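Le local à poubelles, côté cour

J'habite depuis juin un immeuble de 41 appartements et j'y ai appris plus de choses sur le tri des déchets qu'en une vie entière de campagnes de sensibilisation. Je précise que je n'avais rien demandé. Je cherchais un trois-pièces avec de la lumière, j'ai obtenu un trois-pièces avec de la lumière et, en bas, une porte métallique derrière laquelle se joue l'essentiel de la vie sociale de la résidence.

Les gens ne se parlent pas dans l'ascenseur. On regarde le plafond, on lit pour la centième fois la plaque du fabricant, on dit « bonne journée » au moment précis où il n'y a plus aucun risque de conversation. Mais devant les bacs, tout le monde a un avis. Un voisin dont j'ignore toujours le nom m'a expliqué un matin, en robe de chambre, que les pots de yaourt avaient changé de camp. Il l'a dit comme on annonce une défection dans un gouvernement.

Il a fallu que je vérifie. La brochure de la commune tient en 17 pages, dont quatre de photos d'enfants qui sourient en tenant des bouteilles. J'ai lu le reste un dimanche soir, avec un crayon. Il en ressort que le pot de yaourt va désormais dans le bac jaune, qu'il ne faut pas le laver mais bien le vider, et que l'opercule y va aussi, à condition de ne pas être seul. J'ai relu cette phrase plusieurs fois. Je comprends l'opercule. Moi non plus, certains soirs.

Le carton à pizza, lui, reste un sujet. La brochure l'accepte « peu souillé ». Qui juge de la souillure ? J'ai vu un homme adulte déchirer le sien en deux au-dessus des bacs, mettre le couvercle d'un côté et le fond de l'autre, puis repartir les épaules plus basses, comme soulagé. J'en fais autant depuis, et je dois dire que c'est assez agréable.

La principale autorité en la matière s'appelle Barbara Jabłońska. Troisième étage, porte de gauche. Elle a tenu pendant des années la caisse d'une droguerie et elle a, sur la question du sac poubelle, des positions que je qualifierais de doctrinales. Le sac à lien coulissant est pour elle une escroquerie : le lien se casse au moment où le sac est plein, jamais avant. Elle ne jure que par le sac ordinaire, acheté en rouleau, noué à la main, et de préférence pas trop rempli. « Vous tassez », m'a-t-elle dit la deuxième fois que nous nous sommes croisés. Ce n'était pas une question.

Je tasse, c'est vrai. Je tasse parce que descendre m'ennuie et que je préfère appuyer du pied sur des épluchures que remettre des chaussures. J'ai longtemps cru que c'était un trait personnel, un peu honteux. J'ai découvert que la moitié de mes amis faisaient pareil et que l'autre moitié mentait.
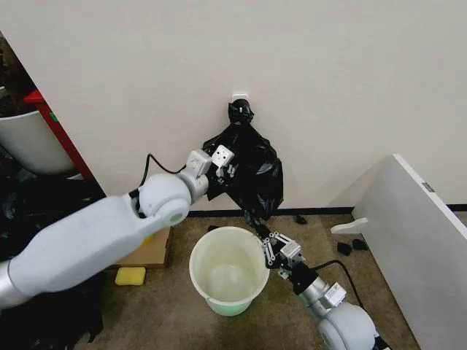
Reste le choix du sac, qui m'a pris un temps déraisonnable. Au supermarché, le rayon fait bien trois mètres. J'ai d'abord acheté des Keltness, sur la foi d'un emballage qui promettait une « résistance renforcée », et j'ai traversé le hall avec une main sous le fond, à petits pas, comme un serveur qui débute. Puis des Silell, parfumés au citron vert. Il faut avoir senti une fois du citron vert de synthèse par-dessus un fond de moules pour savoir ce que c'est que le regret. J'en suis à présent aux Bortolotti, qui ne promettent rien du tout, dont le rouleau se déchire toujours un peu à côté des pointillés, et dont je suis à peu près content.

Il y a aussi la question de l'ouverture. Je défie quiconque d'ouvrir un sac neuf du premier coup. On frotte, on souffle, on se lèche le doigt en se disant qu'on ne devrait pas, on s'aperçoit au bout d'une minute qu'on s'acharne sur le fond. Barbara Jabłońska, à qui j'ai fini par demander son secret, m'a répondu qu'elle passait ses mains sous l'eau. Je m'attendais à mieux.

Et puis l'automne dernier, à l'assemblée générale, le syndic est arrivé avec une proposition. La maison Oltarov installerait dans la cour des bacs enterrés, à badge, qui s'ouvrent quand on les effleure et comptent les dépôts. Coût : 69 euros par lot et par an. Je n'avais encore jamais vu mes voisins aussi vivants. Le monsieur à la robe de chambre (il portait un costume, j'ai mis un moment à le reconnaître) a demandé ce qui arriverait en cas de perte du badge. Une dame du cinquième a voulu savoir si on pouvait prêter le sien. Quelqu'un a prononcé le mot « surveillance » et il y a eu un silence, pendant lequel chacun a visiblement passé en revue ses propres bouteilles.

On a voté contre. Le procès-verbal consacre plus de lignes aux poubelles qu'au ravalement de la façade, pourtant autrement plus cher. Je l'ai gardé. Il y est écrit que « Mme Jabłońska fait observer que les bacs actuels ont un couvercle et que cela suffit à qui sait s'en servir ».

Depuis, j'ai fait quelques progrès. J'ai un seau à compost sur le balcon, fermé, que j'ouvre en retenant ma respiration. Je descends le verre le samedi en milieu de matinée, heure à laquelle le bruit passe encore pour une activité honnête. J'ai cessé d'acheter la salade en sachet, moins par vertu que par lassitude d'avoir à décider où va le sachet.

Mais je continue à tasser. L'autre soir, j'ai croisé Barbara Jabłońska dans l'escalier, mon sac à bout de bras, tendu comme un tambour. Elle l'a regardé, elle m'a regardé, elle m'a tenu la porte de la cour. Elle n'a rien dit. Le fond a lâché devant le bac, et dans le noir j'ai ramassé à peu près tout, sauf un demi-citron que j'ai retrouvé le lendemain matin posé bien en évidence sur le rebord du local.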